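Section 8. Sofa: Weekly Care and Resetting the Seat

These steps apply to the Praltetti three-seat sofa with buttoned back and fabric seat, models 562 and 568. For leg removal, see Section 3.

Before you start

Take everything off the seat. Set throw pillows and blankets on a clean surface, and check the gap between the seat and the backrest for coins and pens.

1. Vacuum the seat with the upholstery nozzle on low suction.
2. Vacuum the backrest from top to bottom. Use the soft brush around the buttons.
3. Wipe the legs with a dry cloth.

CAUTION: Do not pull on the buttons or use a crevice tool directly over them. The cord can loosen.

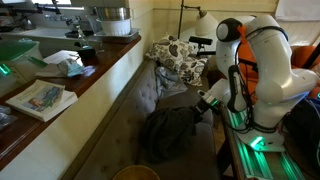
Throws should be folded before they go back on the sofa. Start with whatever is on top and work down. Where a dark cloth lies in front of a blue-gray blanket, as on this gray seat, lift the cloth clear first, then shake out the blanket and fold it in thirds lengthwise. Patterned pillows go back last, in the rear corner, one a little higher than the other.

4. Fold each throw to about the depth of the seat.
5. Lay it flat at one end - do not tuck it behind the backrest.
6. Replace the pillows with the zippers facing down.

NOTE: New dark throws can shed color. Wash them separately before first use.

NOTE: Keep a floor lamp's shade clear of the pillows and throws.

Replacement buttons are sold in packs of 8. Order part 500 from Praltetti Parts, Tunthorpe.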